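I have read the entire terms of service for my new desk. The desk is from Dullis. It is a desk. The terms run to 3,403 words.

Some background. I bought a desk. At checkout there was a box that said I agreed to the terms, and for the first time in my adult life I clicked the blue underlined part.

Section one defines "desk." You would think they could skip this. They took 298 words and I came out less sure than I went in.

A desk, per Dullis, is "the Surface and any Supports furnished with the Surface." So if you buy the top on its own it's still a desk, and if you buy the legs on their own you have bought Supports and may God help you.

Section two is about the warranty. It covers the Surface for 3 years against "failure to remain a Surface."

I've been thinking about that one in the shower. What would it become?

The warranty is void if the desk is used in a "marine, equestrian or theatrical setting." Somebody did something. There's a guy out there with a horse and a very firm letter from Dullis.

My last desk was a Marinho and I never read a word of theirs. For all I know I owe them a kidney. It lasted me through two apartments and one attempt at learning the accordion, so fair's fair.

Section four: disputes. All disputes go to arbitration in Uluvden. I looked up how to get to Uluvden. You take a train to Dornard and then, as far as I can tell, you ask around.

I can also send a written objection by mail within 30 days, but it has to be on "plain white paper, unfolded." So I need a bigger envelope to complain about my desk than I needed for my mortgage.

Over 900 of the words are about drawers. My desk doesn't have drawers. I read them anyway, at 1 a.m., like a thriller. The drawer guy at Dullis is the best writer they've got.

Sample: "The Drawer shall not be relied upon." That's the whole clause. I want it on a mug.

Section six says I'm responsible for "keeping the Surface available for inspection at reasonable hours." By whom? What's reasonable? I have been putting my laundry away by nine every night just in case.

I'm now the kind of person who has opinions about tabletops.

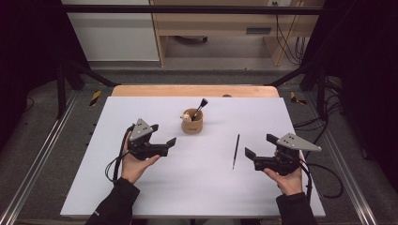
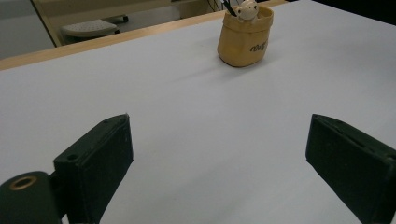 Anyway, section seven. Assignment. I can't give the desk to another person without telling Dullis in writing, but Dullis can give my agreement to "any successor, affiliate or interested party." I'm an interested party! Give it to me!

The last line of the whole document is "Headings are for convenience only." I'd been leaning pretty hard on the headings.

I clicked agree, obviously. I needed a desk. It ships in April, minus the Supports.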